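Home Products Table Covers Folding Care Contact

Hudia Grid Table Cover, Gray

The Hudia is a fitted-length cloth cover for work tables where garments are folded, sorted or checked. The ground color is gray with a taupe cast, printed with thin white lines that form a regular square grid. The grid is used to square up hems, set sleeve folds and keep repeat folds to the same width.

Construction
The cover is a single woven layer with the grid printed on the face. Edges are overlocked. There is no foam or felt backing - a separate underlay, Groletti, is sold for tables with a rough or uneven top. Cut ends should be taped or hemmed before use.

Use with knitwear
Cotton jersey moves easily on bare laminate and tends to creep when the second sleeve is brought across. A cloth surface gives enough drag to hold the lower layer in place. Lay the body of the shirt along a grid line, with the side seam parallel to it. Fold the sleeves in first. Long sleeves are brought across the body and turned back at the cuff if they pass the opposite side seam. Smooth from the collar toward the hem before the next fold.

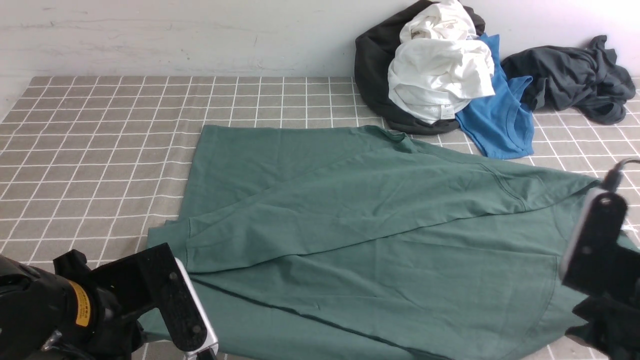
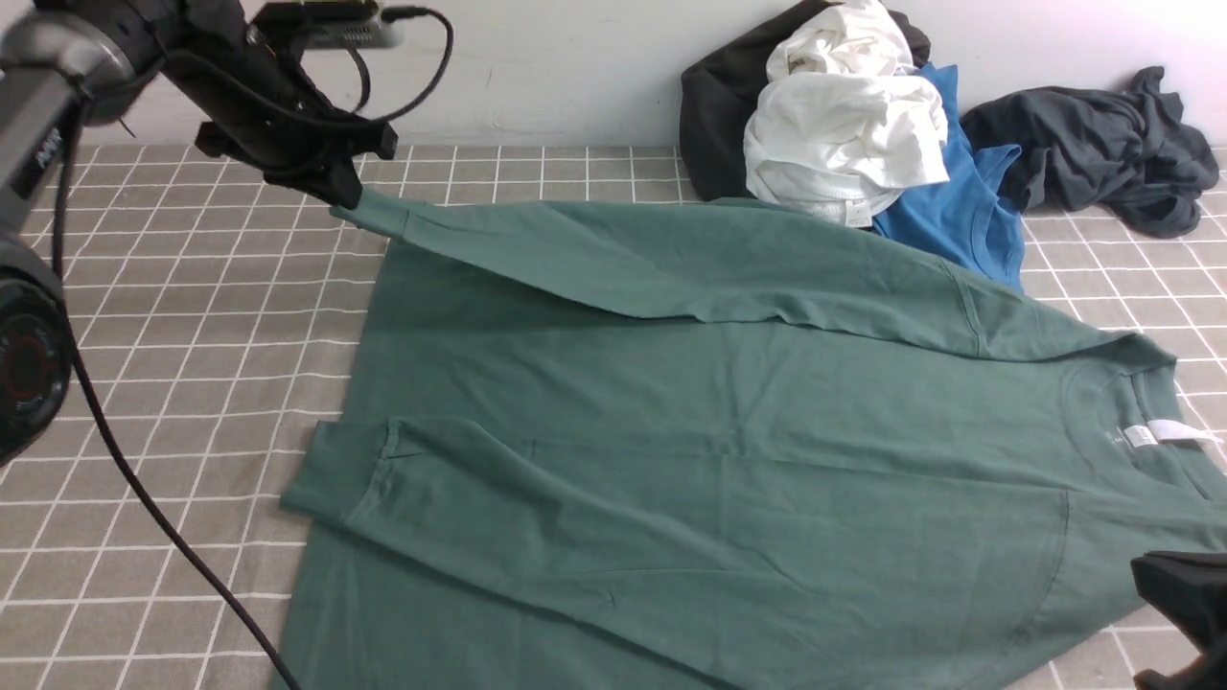
Green T-shirts on the gray and white grid.

Reading time: 3 minutes

Dark and mid-tone garments read clearly against the gray. White garments can be folded on the same surface, but the grid lines are harder to follow at the hem. For all-white work the Mondov cover, with a dark line on a pale ground, is the better choice.

Placement
Set the long edge of the table against a wall if finished or waiting garments will be stacked at the back. Align the first grid line with the front edge of the table and clip both front corners. Check alignment again after the cover has been washed.

Care
Wash at low temperature with like colors. Do not bleach. Line dry and press on the reverse side. Lint can be taken off with a dry brush - adhesive rollers leave residue on the printed lines over time.

Rub testing
The print was tested to 3,000 dry rub cycles by Bülent Baysal at the Gündoğdu finishing shop. Line edges stayed legible at the end of the test. Wet rub results are available on request from Lamisi Tsikata, product support.

Ordering
Stock code 1015-G. Sold singly or in packs of 3. The September production run will use the same gray ground and the same line spacing, so covers from both runs can be placed side by side.

Page revised 2022-07-06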